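Mimero Tool Library, Clurnville
Frequently asked questions

Last updated 10 November 2019

Who can borrow?
Anyone over 18 who lives or works in Clurnville. Bring a photo ID and something with your address on it, such as a utility bill or a pay stub. We set up your card at the desk and you can take something home the same day.

Does it cost anything?
A basic tool kit is free to borrow. Power tools have a small daily charge, which is printed on the tag. We do not take deposits for hand tools.

Where are you?
19 Zawadzka Street, ground floor, the door to the left of the bakery. The street parking is two-hour parking until 6 p.m.

What do you have?
There are 1228 items in the catalog as of this update. Of those, 374 are hand tools kept as singles, and the rest are kits, power tools, ladders and garden equipment. The full list is on a clipboard at the desk and also on the Brenari catalog site, where you can check whether an item is out before you make the trip.

What is the difference between a kit and a single?
A single is one tool with its own tag. A kit is a case with everything in it under one tag, and it has to come back that way. If you only need a hammer, please take a single so the kit stays on the shelf for someone moving into an apartment.

How long can I keep a kit?
Two weeks. You can renew once by phone or at the desk, unless another person has asked for it. Ladders are three days – we have very few of them.

Can I reserve one?
Yes, up to a month ahead. Reservations are held until closing on the pickup day and then go back on the shelf. April is the busiest month, so reserve early if you are planning spring repairs.

What happens if I am late?
We call you. After a week we send a letter, and your card is on hold until the kit is back. There are no daily fines for hand tools.

What if something is missing or broken?
Tell us when you return it. Worn screwdriver tips and loose handles are normal and we fix or replace them ourselves. If a tool is lost, you can pay the replacement price or bring us a similar one. Please do not buy a replacement before asking, as it may not fit the molded pocket.

Do I need to clean the tools?
Wipe off dirt, paint and glue before you pack up. A dry rag is enough for most things. Do not put anything away wet – the pockets hold water and the metal will rust. Do not oil the hinges or the handles.

How do I pack the kit so that it closes?
Lay the case flat on a table and open it all the way. Each tool has its own pocket, and most closing problems come from a tool that is sitting in the wrong one or is not pressed down. Start with the large tools and finish with the screwdrivers. Run your hand over each side before you close the case. If the lid stops short, open it again and look for the handle that is standing up. Do not lean on the lid. The plastic rim will bend and then the case will not latch for anyone.

Which side does everything go on?
In the orange and black kit, the hammer, pliers and tape measure go in the lid. The screwdrivers go in the lower tray, in a row.

The black case, open on a table: 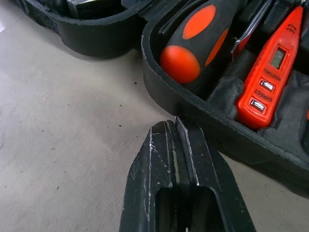
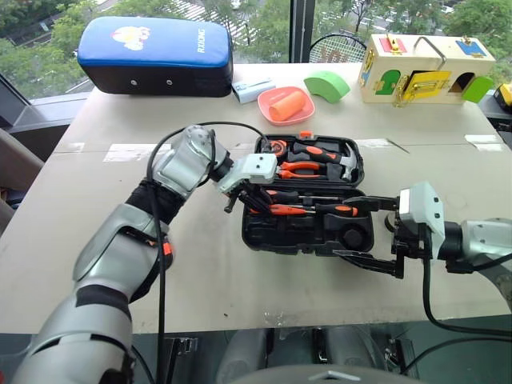 Can I add my own tools to the case while I have it?
Please don't. Loose items knock the others out of place, and we have ended up with a drawer of bits and hex keys that belong to members. If you think one of them is yours, ask at the desk.

Can my child use a kit?
A child can use the tools with you, but the card has to be in an adult's name and the adult is responsible for the return.

Do you accept donations?
We take hand tools in working order. We cannot take gas-powered equipment, open cans of paint or anything with a damaged cord. An empty case is useful to us if the latches still work.

Do you lend to schools and clubs?
Yes. A group card costs nothing and allows up to five kits at once. One adult signs for all of them.

Who do I contact about a group card or a donation?
Si-eun Seol, at the desk during opening hours or by phone at extension 650. Leave a message with your name and card number and she will call back, usually the next working day.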